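Custton's next tablet may finally get the bigger battery people have been asking for

If you have been waiting for a sign that Custton hadn't forgotten its small tablet, the past few days have been kind to you. A set of notes believed to come from the company's own repair manual has been making its way around the message boards since Monday, and it covers the follow-up to the Inthanon, the little 9-inch tablet that so many readers of this site still carry to the kitchen, the train and (as you keep telling us) to bed.

The name hasn't been settled, or at least the notes don't give one. They simply call it Inthanon 2, and we'll do the same until somebody at Custton tells us otherwise. The notes were first put up by a poster on the Billix forum, who has been right about Custton products before and wrong about them too, so please take everything that follows with the usual pinch of salt.

Let's start with the part most of you will care about. The screen is said to stay at 9 inches, with the same shape and the same fairly generous borders, which will please anyone who has bought a case they like and would rather not buy another one. What changes is the inside. The battery moves to a new position along the long side of the body and grows quite a bit in the process, and the charging port is now a separate part that can be swapped without taking the whole board out. Anyone who has ever had a wobbly port on the first Inthanon, and judging by our mailbag there are plenty of you, will know what a welcome change that would be!

The weight is where it gets interesting. The manual gives 522 grams for the new model, which would make it the heaviest small tablet Custton has sold. That is a lot to hold up with one hand while you stir a pot with the other, and we suspect it will be the main thing people argue over between now and the launch. Custton has always sold this line on being light, and a bigger battery has to go somewhere, so perhaps this was bound to happen sooner or later.

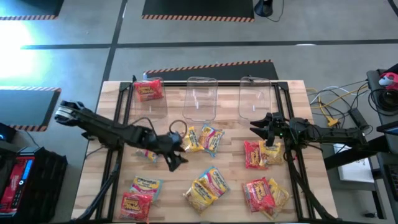
Stella Wanyama wrote to us within the hour to say that she would take the extra weight gladly if it meant not carrying a charger on overnight trips. She has had her first Inthanon since it came out, and she says it now gives up before lunch if she watches anything on it. Her only worry is the price, and she would sooner see Custton keep the old speakers than charge more for new ones.

She may get her wish on the speakers, as it happens. The parts list shows the same pair as before, one at each short end, and there is no mention of a headphone socket. We had hoped that one might sneak back in after the fuss last time, but we looked through the pages twice and found no trace of it. The rear camera also appears to be carried over from the current tablet. That will disappoint a few people, though we have never met anyone who bought this thing for the photos.

There is rather better news on memory. The notes mention two versions, and the cheaper one would come with as much working memory as the pricier Inthanon has today. If you have ever had a recipe page reload itself just as you got your hands covered in flour, you will understand why we are pleased. The chip isn't named anywhere, only given a part number that doesn't match anything we could find, so it's too early to say how quick it will be.

Then there is the stylus. A short section near the back describes a pen that fastens to the side of the tablet with a magnet and charges while it sits there. It isn't clear whether it comes in the box. Bayu Majimbun, posting under the original thread, thinks it will be sold separately and points out that the box drawing in the manual has no space for one. It's a fair point, and a slightly sad one, and we would love for him to be wrong.

As for when you can buy it, the manual says nothing at all, which is normal for this sort of paper. The shop chain Trustine put a blank page for a new Custton tablet on its website over the weekend and took it down again by the evening. Before it went, the page listed the product as arriving in August. Stores do put up placeholder dates to fill an empty box, and we have been caught out by them before, but August would fit with the way Custton has done things in the past.

The forum thread has grown to 134 replies as we write this, most of them on the subject of the weight and a good many on whether the old cases will still fit over the new buttons. The drawings show the volume keys in what looks like the same spot, for whatever comfort that brings you. One long and very good-natured side discussion is about whether the green color will return. The manual doesn't say a word about colors, so that one is still open for anybody to guess at.

We have asked Custton for a comment and were told, very politely, that the company doesn't discuss products it hasn't announced. If they change their minds, or if more pages turn up, we'll add them to this story. In the meantime, the current Inthanon is still on sale at its usual price, and the comments are open if you'd like to tell us how yours is holding up.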